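Verton bar handle, matt black

Sold by Naltden. Cupboard and drawer handles for kitchens, utility rooms and bedrooms.

The Verton is a plain bar handle with a squared outline. It has been in our range longer than any other handle we sell and is the one we send out most often as a sample. It comes in two lengths, short and long, and both use the same bar and the same fixings, so they can be mixed in one room.

Sold singly or in trade boxes of 100. Screws are included with single handles and packed separately in trade boxes.

Choosing a length

Most people fit the short handle to doors and the long one to drawers. Wide pan drawers are easier to pull with the long handle, particularly when full. On a narrow door either will do, and the choice comes down to looks. If you are replacing old handles, measure from the centre of one screw hole to the centre of the other before you order. Do not measure the overall length of the old handle, as this varies a good deal between makers even when the holes match.

Where the existing holes do not match either Verton length, you can use our Dokgate backplate, a flat black plate that sits behind the handle and covers the old holes. It is sold on a separate page. Backplates are not suitable for fronts with a raised moulding.

Finish

Matt black, powder coated. The coating is the same on the front and back of the bar, so there is no bare metal on the side your fingers touch. It goes well with dark woods, mid greys and most painted fronts. On walnut-effect doors it gives a quieter look than brass or steel.

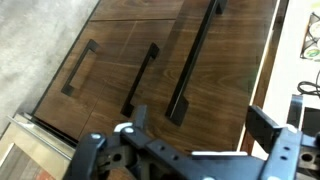

Jean Kinnear: We put the long ones on our drawers in March and they feel solid. My only grumble is that the screws supplied were too long for our fronts and I had to buy shorter ones. Worth checking before you start. Otherwise very pleased and would buy again.

Naltden reply: Thank you, Jean. The supplied screws suit standard fronts. We can send shorter ones free of charge if you give us the thickness of your doors when ordering.

Fitting

You will need a pencil, a steel rule, a drill, a sharp wood bit and a hand screwdriver. A drilling template is worth having if you are doing a full kitchen. Ours is called the Dhillon template and fits both lengths.

Mark the hole positions on a strip of masking tape stuck to the front. Check them with the rule, then hold the handle up to the marks and stand back to look at it. Drill from the face of the door with a piece of scrap wood clamped tightly behind. Peel off the tape, push the screws through from the inside and tighten by hand. Power drivers can strip the thread in the handle and we cannot replace handles damaged in this way.

For drawers with a separate false front, drill through both layers with the drawer closed up and clamped. Longer screws for this are listed under spares.

Handles next to a wall

Before drilling, open each end door fully and see how far it is from the wall. A bar handle stands further off the door than a knob, and it can mark plaster or chip the edge of a tile. If space is tight, fit a hinge restrictor. We stock restrictors for most common hinges and they take a couple of minutes each to clip on.

The same goes for corner units, where a door and a drawer meet at right angles. Open the drawer past the door and check that it clears. A filler strip in the corner is the usual answer where it does not.
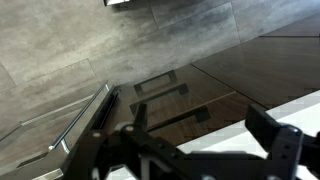 Care

Wipe with a damp cloth and a little washing-up liquid, then dry. Do not use cream cleaners, scouring pads, bleach or limescale remover. Check the screws once or twice in the first year, as timber fronts can move slightly and leave a handle loose. If one does work loose, a quarter turn is normally enough.

Orders and returns

Orders placed before 2 pm leave us the same working day. Single samples are posted free and there is no need to send them back. Unused handles can be returned within 23 days in their original packing. Handles that have been fitted cannot be returned unless faulty.

The coating is guaranteed for 9 years against peeling and flaking in normal indoor use. Outdoor kitchens, boats and caravans are not covered. To make a claim, send your order number and a clear photo of the fault to our customer desk.

Related items

Verton knob, matt black
Verton bar handle, brushed steel
Dokgate backplate
Dhillon drilling template
Spare screws, short and long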